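Workshop Notebook, Surface Finishes Section
Entry date: Jan 27, 2025
Entered by: Hanna Symonenko

Subject: Repeat length and scale in patterned wall coverings, continued from the previous entry

The purpose of this session was to settle the matching tolerance for the Lodell samples before the written guidance goes to the Susik office for review. The earlier trials were hung on the short test wall only. The results were acceptable there but could not be relied on for a full room, as the wall takes no more than two drops side by side and any drift in the repeat has no distance over which to build up.

Material. Three rolls of the Lodell stock were taken from the shelf, all from one batch. One roll of the Itance stock was added for comparison. Rolls were left flat in the workshop overnight. The Lodell label gives a straight match. The Itance label gives a half-drop match and was found to be correct.

Paste. Ready-mixed, from the tub opened for the last session. The tub had skinned over at the edge. The skin was removed and the remainder stirred before use. A fresh tub should be ordered before March.

Procedure. Drops were cut with an allowance at head and foot, numbered on the back in pencil, and hung from a plumb line on the long wall, working left to right. A total of 13 drops were hung. Soaking time was held at seven minutes for each, measured with the bench timer. Drop four was left longer in error while the timer was being reset, and its measurements are excluded from the table kept with the samples.

Observations. The Lodell paper expands across its width after pasting more than expected. Seams closed well at first and then showed slight overlap at the lower third of drops two, three and six. Rolling the seam again did not correct this. The overlap was taken out by lifting the drop to waist height and setting it back. The Itance paper showed no measurable expansion but marked easily under the roller, and a softer roller is advised.

Pattern drift at eye level was within tolerance across the whole run. Drift at the foot was not. By the last drop the motif was out by 7 mm against the first, measured from the top of the baseboard. In a small print this would pass. In a large geometric with a clear horizontal it would be noticed from the doorway, and the present tolerance should not be applied to such designs.

Note on scale. Daneshvar has asked whether the guidance should treat small-motif and large-motif designs under separate headings. The section's position to date has been that a single tolerance is simpler to teach and to inspect. On the evidence of this session the position should be revised. Scattered designs with no fixed horizontal, including the fleck and chip patterns now requested by several clients, hide a vertical error well. They are less forgiving in color, and a change of batch halfway along a wall will show at once.

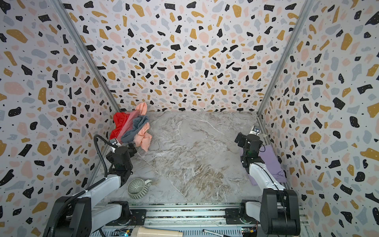 Corners remain the weak point in every trial. The common practice of wrapping a full drop around an internal corner was tested once more and again produced a crease within the hour. Cutting the drop, turning a narrow strip onto the second wall and hanging the offcut to a new plumb line gave a clean result. A small loss of pattern at the corner is accepted under this method. The guidance should state the loss openly so that clients are not surprised by it.

Waste. Some 23 percent of the Lodell paper was lost to matching and trimming, including the excluded drop. The estimating sheet allows less than this and will produce a shortage on any room with more than one window. The sheet has not been changed. Approval from the Susik office is needed first.

Actions
Draft separate tolerances for small and large motifs. H. Symonenko.
Send corner method with sketch to Daneshvar for comment.
Repeat the Lodell expansion test with a shorter soak, new batch if available.
Replace the soft pencil in the cutting tray. The marks are showing through the lighter papers.

The long wall is to be left as hung until the seams have been checked again. Lower shelf of the sample rack still needs relabeling.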